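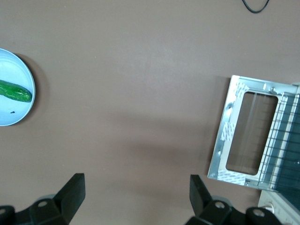 Posto de ensaio: pinça, prato azul com pepino e estrutura metálica à direita.

ATA DA REUNIÃO — PLANEAMENTO DE EQUIPAMENTO, CÉLULA DE MANIPULAÇÃO
Data: 25/01/2021
Presentes: Agnes MacBrayne (presidência), Hamish Gourlay, Indira Pillai, Giang Sầm (ata)
Ausente: Evander Guthrie

1. Ata anterior
Aprovada sem alterações.

2. Dedos de pinça
Hamish Gourlay apresentou as propostas da Budness e da Rinetti para dedos de reserva. A Budness cota 993 euros pelo conjunto, com suportes e parafusos; a Rinetti cota 700 euros, sem suportes. Indira Pillai observou que os suportes atuais não aceitam a furação da Rinetti. Deliberado adjudicar à Budness, com entrega em seis semanas. 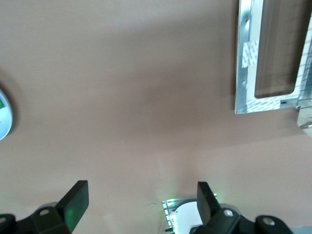 3. Câmara de punho e iluminação
A proposta da MacAulay inclui cabo e fixação, mas não a calibração. Giang Sầm pediu que a calibração conste como linha separada no orçamento. A iluminação do posto fica para a fase seguinte — falta a medição de reflexos sobre a mesa. Decisão adiada.

4. Objetos de ensaio
Mantém-se o conjunto em uso: cesto oval de vime, prato azul-claro e pepino. A compra de duplicados sai da verba de consumíveis e não carece de nova aprovação. Os duplicados devem ter as mesmas dimensões dos originais.
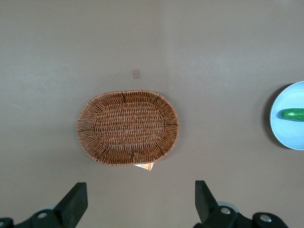

5. Contrato de manutenção
A Usari propõe cinco anos com uma visita anual. Agnes MacBrayne considerou o prazo excessivo para uma célula cuja configuração será revista em junho. Hamish Gourlay vai pedir cotação alternativa, com cláusula de rescisão.

6. Ações
H. Gourlay: nota de encomenda à Budness; nova cotação da Usari.
I. Pillai: desenho dos suportes, para arquivo.
G. Sầm: linha de calibração; lista de duplicados.
E. Guthrie: parecer escrito sobre o ponto 3.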